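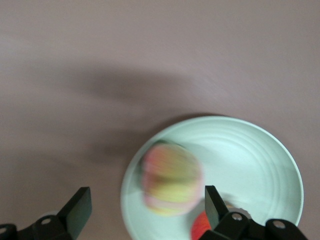 Table Setters and Food Stylists' Helpers Wanted
Bondarchuk Tableware, Rornton
Posted November 5, 2022

We make plates, bowls and cups in small runs, and our spring catalog is the biggest one we've tried so far. There are 748 pieces to photograph between now and the end of March, and every one of them needs food on it, or next to it, or at least a good napkin. So we need help!

The work takes place in our studio on the second floor of the old Cevine building. You would be setting tables, choosing fruit and bread, polishing rims, swapping a pale green plate for a gray one and then swapping it back when the gray looks wrong. You'll spend a surprising part of your day turning an apple until its red side faces the right way. If that sounds like fun to you (it is to us), please keep reading.

What you'd do
Lay out place settings from a shot list
Shop for produce at the market on Deseo Street, usually before 8 in the morning
Wash, dry and shelve dishes by hand
Keep the tabletops free of crumbs, fingerprints and juice
Note which pieces have been shot and which have chips

What we'd like
Steady hands and some patience with small changes
An eye for color, however you came by it. Restaurant work, flower arranging and years of setting the table at home all count
Able to carry a full crate of stoneware up one flight of stairs (the elevator is slow and sometimes out)
No photography experience needed. The photographers bring their own.

Hours and pay
Three days a week, six hours a day, at $18 an hour. Lunch is included, and you can take home any fruit left over at the end of the day. There is usually a lot of fruit. We have two openings and would be glad to hear from friends who want to apply together.

How to apply
Send a short note telling us about a meal you enjoyed setting out for other people, plus two or three pictures of it if you have them. Phone pictures are great. No cover letter, please. You can drop it in the mailbox at 664 Cevine Road or hand it in at the shop downstairs, where you're also welcome to pick up the plates and see how they feel. We'll answer everyone who writes. Please mention any days you can't work in March.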